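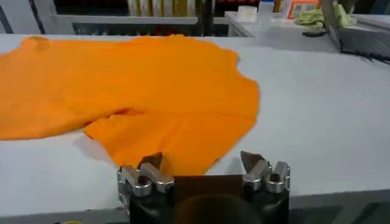
Orange T-shirt on the white table, crumpled.

To: Loretta Whitlock
From: Edivaldo Rezende, Rarinico clothing room
4 Nov 2023
Re: progress on the Plimen grant

Loretta, quick one, sorry it's short. Full figures come with the year end report.

Where we are
1217 garments sorted, folded and shelved so far. Target is 2000 by the end of the grant. T-shirts are most of it, then kids' sweaters. Pants slower than planned, sizes are all over the place and half the labels are washed out.

Table
White top was the right call. Stains and small holes show up much better than on the old gray one, even on dark stuff. Bright colors still tricky under the ceiling lights, faded patches get missed on reds and oranges. Would like one more lamp on the left side. Quote from Tsuji came in under what we budgeted, can forward it.

Folding
Everybody on the same fold now: smooth flat, sleeves in, sides to the middle, up from the hem twice. Shirts come out of the bags in a lump so the smoothing is where the time goes. Collar first, then work down. We tried folding straight from the bag in the first week and the stacks leaned over, had to redo a whole shelf.

Shelves
3 bays full. Fourth is up but not anchored to the wall, waiting on brackets. Until then only light things on it. Size cards are printed, adult ones are up, childrens still to do.

Handed out
29 boxes to the Flevham site. They asked for more mediums and fewer XXL. They also want the T-shirts packed on edge so the colors and sizes can be read from the top, we've started doing that and it takes a bit fewer boxes too.

Problems
Damp in the back corner, one shelf emptied and wiped down. No clothes lost. Landlord told, no answer yet.
Ran out of medium boxes twice. Ordering ahead from now on.

Money
On budget except boxes, slightly over. Can I move the leftover from the printing line to cover it? Need a yes or no before the next order goes in.

Next
Childrens size cards, fourth bay, and the winter coats, which havent been touched yet.

Edivaldo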